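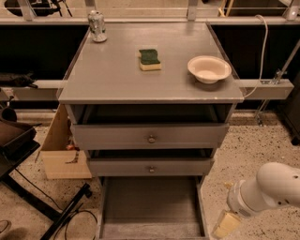
When does the Brorkambridge household recycling schedule change?
The new schedule takes effect in October, with collection starting at 8 a.m. on all routes.

BRORKAMBRIDGE – Plusard, the contractor for household waste in Brorkambridge and Runthorpe, will move 252 streets from biweekly to weekly recycling collection. The change covers metal cans, glass bottles, paper and rigid plastic containers. Trash collection days stay the same.

Apartment buildings on the affected streets will receive 560 shared carts before the first pickup. Single-family homes keep their current bins. Metal cans may be flattened or left whole. Foam, sponges and ceramic dishes are not accepted and should go in the trash.

"The sorting line at Runthorpe was rebuilt to take mixed loads, so residents no longer have to separate metal from plastic," said Muthu Shetty, operations manager at Plusard.

Households on Acharya Road and its side streets remain on the biweekly schedule until roadwork there is finished.

Replacement bins can be ordered through the Plusard customer office. Media contact: Rajeshwari Warrier, Plusard, Brorkambridge.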